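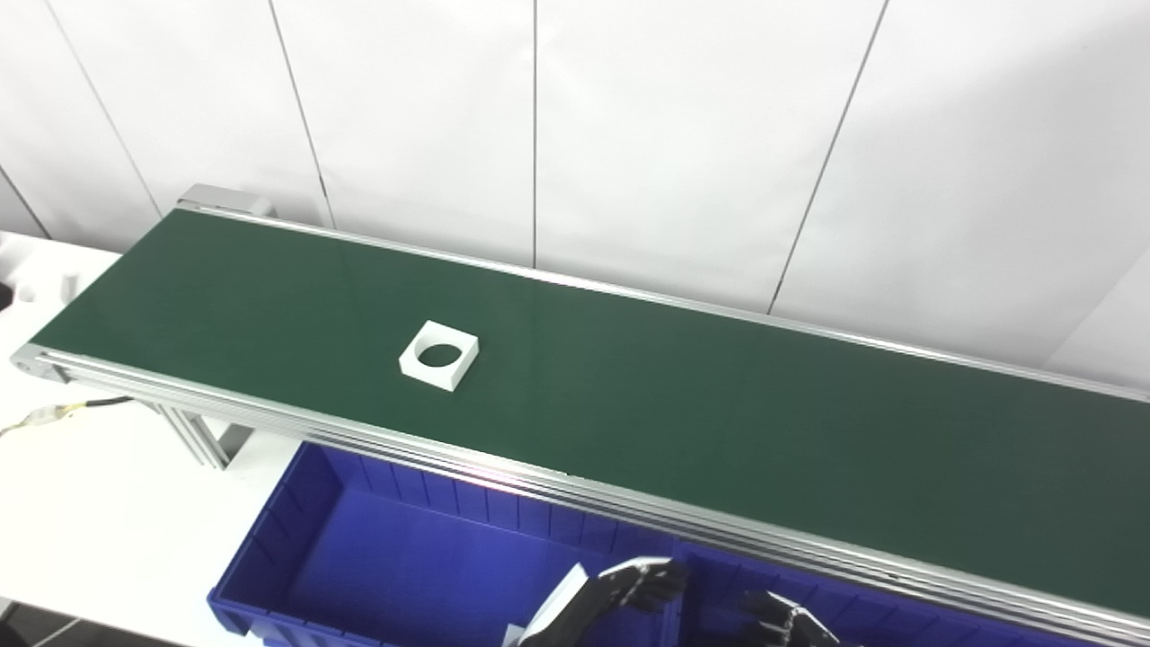 Peson Mail-In Parts & Returns — FAQ

Updated 27/12/2025. Read this before you email, most of it is answered already.

How do I start a return?

Go to your order page, hit Start Return, print the slip. Slip goes inside the box, label goes outside. People mix these up all the time and then we have a box with no idea who sent it.

No printer?

Write your order number on a sheet of paper, big. Put it in the box. We can match it up by hand but it takes longer. Library printers work fine too.

How long do I have?

Unused parts, 8 weeks from delivery. Used parts only if something is wrong with them. Special orders are final — that includes anything cut to length.

Who pays shipping?

Our mistake, we pay. Wrong part, broken part, missing hardware, all on us. Changed your mind, you pay. Keep the receipt either way.

Where do I send it?

Address is on the label. Please dont send returns to the Hartley store, they have no shelf for them and will just forward to Mastville, which adds days.

Can I drop it off in person?

Mastville only, side door, weekday mornings. Ring the bell. Hartley is pickup and sales, no returns. We know. We are working on it.

When do I get my money back?

After we check it in. Card refunds go out in 2 business days once it's approved, then your bank takes however long your bank takes. Store credit is same day.

I sent it and I've heard nothing.

Check the tracking first. If it says delivered, give us 3 business days. Then email with the order number in the subject line. Not the tracking number — the order number.

Why does my status say "Held"?

Usually one of these:
No slip in the box
Part doesn't match the order
Small hardware missing
Order was paid with a gift card and we need to know where to put the credit

We email you when this happens. Look in spam.

Do I need the original packaging?

Nice to have. Not required for parts under the bulk size. For glass and panels, yes, required. A panel in a padded envelope will arrive in pieces and we can't refund pieces.

How should I pack small parts?

Zip bag, tape the bag shut, then a box. Not loose in an envelope. The sorting machines at the post office tear envelopes open. Don't tape directly on the part, the glue is a pain to get off and we may charge a cleaning fee.

Do you need me to clean it?

For used kitchen and bath parts, yes please. Soap and water, let it dry all the way before you bag it. Somebody asked if Purell is ok — skip it, plain soap is fine. No bleach. Anything moldy gets tossed and not refunded, sorry.

Can I swap instead of getting a refund?

Yes, same part different size or color, pick Exchange on the form. The new one ships when the old one is checked in. In a rush? Order the new one now and return the old one for a refund. Faster.

What if I don't know which part I have?

Send photos. Front, back, and one next to a ruler. Phone photos are fine. Put the ruler flat agaist the part, not floating in front of it. If there's a number molded or stamped into it somewhere, send that too.

Can you match an old part you don't sell anymore?

Sometimes. We keep drawers of discontinued stuff that never made it onto the site. Mail us the old one with a note, mark it MATCH on the outside. No charge to look. If we can't match it we'll mail it back, you cover postage.

Is there a minimum order?

No. But free shipping starts at $325, and below that it's whatever the cart says. We can't combine two orders after they're placed.

Do you ship outside the US?

Not right now. We stopped in May and haven't restarted. Forwarding services are ok but returns have to come from a US address.

Can I cancel an order?

If it still says Open, yes, there's a button. If it says Packed, too late, return it when it shows up.

My gift card won't work.

Type it without the dashes. If it still won't go through, email a photo of the back with the code scratched off. Peson cards only, we can't take Hartley town gift certificates online. In store is fine.

Do you buy used parts?

No.

Still stuck?

Use the contact form at the bottom of the page. Phone line is mornings only and it's usually busy, the form gets answered first.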